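Home | Projects | Reports | Partners | Contact

Grocery Packing Demonstrations - Progress Report to Horedier
Prepared by Mehrangiz Alipour, Likavus
2022-12-20

In this period we continued to collect teleoperated demonstrations for the Clillen learning system. The operator guides the two arms by hand controllers, and the joint positions are recorded together with the views from the head and wrist cameras. The total number of episodes in the store is now 2155. We had hoped to finish the basket task before December, but the calibration of the wrist cameras took longer than I wrote in the previous report.
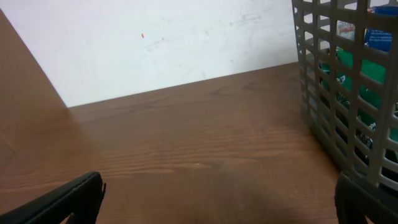 The calibration is now repeated at the start of each session. Amirhossein Ebrahimi wrote a short script for it, and a new operator can run the script without help. We also changed the rule for rejecting episodes. Before, an operator could delete an episode when it felt bad to him. Now all episodes are kept and marked, and a second person decides. I think this is more fair to the data, although it costs us time every evening.
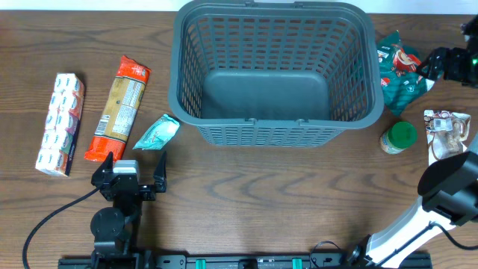

Each episode begins from a layout which the operator must arrange fresh. We learned in the first month that people put the objects in the same places without noticing, and the policy then learned the places. The layout sheet now asks for mixed angles and mixed sizes, so a long bag of pasta can lie diagonally beside a tissue multipack, with the small jar with the green lid over on the other side of the table. The jar is still the most difficult object for new operators, who tend to close the fingers too early.
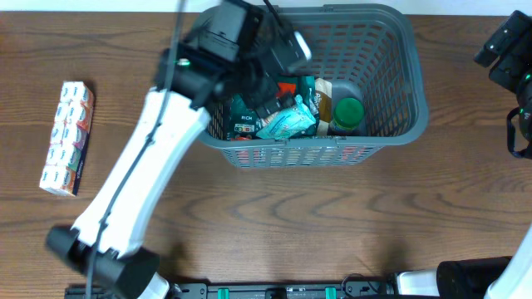 Partial states are important for the model, and our first collection had too few of them. We now ask for episodes which start in the middle of the task, and we label these separately. With a basket that already holds several packages, and the jar standing among them, the gripper must come down from above into a much smaller space. Operators are slower in this condition. Of the 91 mid-task episodes reviewed by Amirhossein, 8 were marked as not usable, mostly for long pauses - we will keep them in the store but outside of training.

The software from Hou for checking the time stamps works well for the head camera. For the wrist cameras it still reports false errors when the arm moves fast. 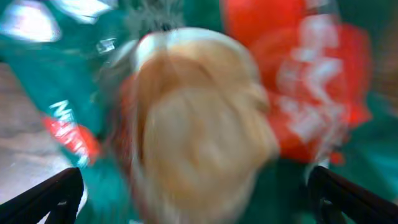 We tested shorter exposure on the wrist cameras for one session, and the picture became too dark in the evening. Before we change the setting for everyone, we would like to add one more lamp over the table. The cost is small and can be paid from the present equipment line, if Horedier agrees.

For the next period we plan the following work:

- train five more operators on the layout sheet
- finish the labels for the mid-task episodes
- send a first training result on the basket task

One request remains open from our side - the extra storage disk. The present one is over half full and we do not want to delete raw video. Please let us know if a separate form is needed for this.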